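Home Help Forum > Kitchen and Cleaning > Recycling

Lids on or lids off? And does anyone have a system for plastic bottles that doesn't take over the kitchen?

Posted by marrowfat_jen, Tuesday evening

Hello all, long-time lurker, first proper post, so be gentle with me.

We moved in May from a house with a garage to a flat with no garage, no shed and a kitchen you can cross in two strides, and the thing that is slowly driving me round the bend is water bottles. I know, I know, get a filter jug. I've got a filter jug. My husband drives for a living and goes through bottled water like a camel, and my mother-in-law won't touch the tap here (she says it tastes of swimming baths) so we get the big ones in for her as well. By the weekend there's a carrier bag of empties on the back of the door, another one under the table and usually a couple rolling about on the worktop because I couldn't face opening the bag.

The collection for our building is every other week and the bin store is down three flights, no lift. So they build up. At the last place I just lobbed them out of the back door into the big bin and never gave it a thought.

What I want to know is really a few things at once, sorry:

Do the lids go back on or stay off? My old council wanted them off and in the general rubbish. The leaflet here says "caps may be left on", and the word "may" is doing my head in. My sister swears they have to be off or the whole bag gets rejected.

Do the paper or plastic labels need to come off? Some of them peel straight off and some of them leave that horrible gluey stripe that picks up every bit of fluff in the room.

And if you squash them, how do you squash them so they stay squashed? I stand on mine, put them in the bag, and by the time I've made a cup of tea they've crackled themselves half back to full size. It sounds like there's a mouse in there.

I did look at one of those wall crushers, the Sanureck one with the long handle, but we rent and I don't think the landlord would be thrilled about me drilling into the tiles. Does anyone use one that isn't screwed to anything?

Any help gratefully received. I have a very small kitchen and a very short temper.

Reply from Colton Lavoie

Hi Jen, I can help with some of this, I think. I look after the recycling corner at our allotment club and I've got a family of bottle drinkers at home, so I handle an awful lot of these things in a week and I've become a bit of a bore on the subject. My wife will confirm.

Lids first. Go by your own council's leaflet and nobody else's, and that includes your sister's (sorry, sister). If yours says they may be left on, then leave them on. It saves you a job, and a small lid on its own is a pain wherever it ends up. They drop through the holes in the crate, they roll under the cooker, the dog gets them. I find them in my coat pockets. A lid that's screwed to a bottle at least goes where the bottle goes.

The bit people get wrong is the order. If you put the lid on first and then try to squash the bottle, you're fighting a balloon. If you squash it and leave the lid off, it breathes back in, and that's your mouse. So:

Tip out the dregs and give it a shake over the sink. I don't bother rinsing if it's only had plain water in it. Squash or juice gets a quick swill or you'll have wasps by the summer.

Take the lid off and keep it in your other hand. I mean it, keep hold of it, don't put it down.

Lay the bottle on its side and press from the bottom end towards the neck, so the air has somewhere to go. On the big ones I lean on it with my forearm. The thin ones go with one hand.

While you're still leaning on it, screw the lid back on. Tight. That's what holds it flat. You may need a bit of practice doing up a lid with one hand while your other arm is busy, but you soon get the knack!

I do mine in one go on the table after tea and not one at a time through the day, and I'd recommend that if your kitchen's tight. Get them all out where you can see them, big ones to one side, little ones in the middle, and work through. It's quite soothing with the radio on.
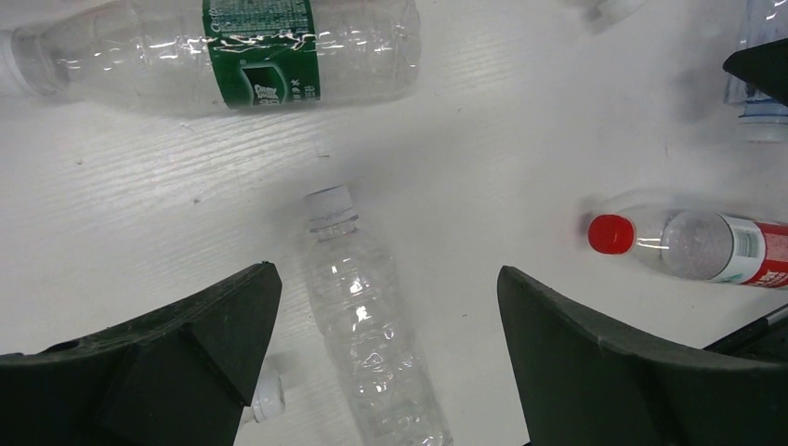
Photo: Colton Lavoie

Labels now. The big bottle in my picture has still got its green one wrapped round it and it'll go in the bag just like that. The small one in the middle hasn't got a label, which makes no odds to me either way. Our lot say labels can stay and I've never had a bag left behind over it. If your leaflet doesn't mention them I'd leave them be and spend the time on something nicer. If you do have to take them off, look for the seam where it overlaps and pull from there in one go, slowly. It's picking at the corners that leaves half of it behind. For the gluey stripe, a dab of cooking oil on a bit of kitchen roll, leave it while you do something else, then wipe. But honest to goodness, only if you've got to.

You'll spot a stray cap down by the little bottle as well. I preach about keeping hold of them and there's still always one. I keep an old jam jar on the windowsill for the odd ones, and when I've got a bottle with no lid it gets one out of the jar if there's one that fits. Most of the small water ones seem to swap about happily enough, the big ones less so.

As for keeping them somewhere, I gave up on carrier bags because they slump and everything works its way out of the top. What I've got now is a tall narrow laundry bag with stiff sides, a Bastosport one that was meant for my son's football kit. It stands up on its own in the gap beside the fridge. Flattened and lidded I can get a fortnight's worth in it, where before it was a few days if I was lucky. It's got handles too, so for your three flights of stairs that might be a godsend. Over the shoulder and down you go, one hand for the banister.

I've never owned a crusher so I'll leave that to somebody who has.

Let us know how you get on — and tell your mother-in-law to try a jug of tap water left in the fridge overnight with the lid off. Mine came round to it in the end. Well, she stopped complaining about it, anyway.

Reply from doreen_by_the_sea

just take them back to the supermarket if yours has a machine?? we have one by the trolleys at ours but it doesnt like them squashed so dont do that first. i learnt the hard way with 200 of them in the car after our street party, it spat out every single one and there was a queue behind me. had to bring the lot home again

lids on for ours

Reply from TwoLeftGloves

On the crusher, since it's been left open. I had a Doucette, the tabletop sort with rubber feet, and I used it for 6 weeks before it went to the charity shop. Fine on cans. On bottles it was no better than my own foot, and the big ones didn't fit in it at all, I had to fold them in half first, by which point you've done the work yourself. It also lived on the worktop and took up as much room as the bottles had.

My neighbour has the Zurkach one that hangs over a cupboard door, no screws, and she's happy with it, but it does bang the door about when you pull the handle and I wouldn't want to try it on a rented cupboard with old hinges. If you really want one, see if somebody will let you have a go on theirs before you spend money.

I don't completely agree with Colton about screwing the lid on tight, by the way. Our council asks for lids on but bottles NOT flattened. It was on a sticker on the bin and I didn't read it until we'd lived here over a year. So check for a sticker as well as the leaflet, because ours don't say the same thing. The leaflet is older, I think.

For space, have you got anything above the door? We put a shelf up over the kitchen door at our old rental, a proper tension one with no drilling, and kept a crate of empties up there. You do get the occasional one on the head.

Comment from marrowfat_jen

Oh you're all brilliant, thank you. I've just been down to the bin store in my slippers and there IS a sticker. It's half peeled off but you can make out "caps on" and I can't see anything about squashing, so I'm going to squash.

Colton, I did the forearm thing on one of the big ones and it's been flat on the worktop all through the news without a peep. I did drop the lid twice. Going to look for a bag with stiff sides at the weekend, the gap by our fridge is tiny but I think it might just go.

No supermarket machine near us, Doreen, but I did laugh at the queue.

And I'm off the crusher idea, so that's some money saved. Does anyone know if the lids from milk bottles count as the same thing? The coloured ones?

Comment from Colton Lavoie

Same rule as the rest at ours, Jen, back on the bottle. Milk ones do need a rinse though, and don't leave it till the morning. Milk bottles are thicker as well so they don't flatten nearly so nicely, I put my knee on them. Mind the handle end, it's the last bit to go.

Comment from TwoLeftGloves

Seconding the rinse. Warm water, lid on, shake, tip.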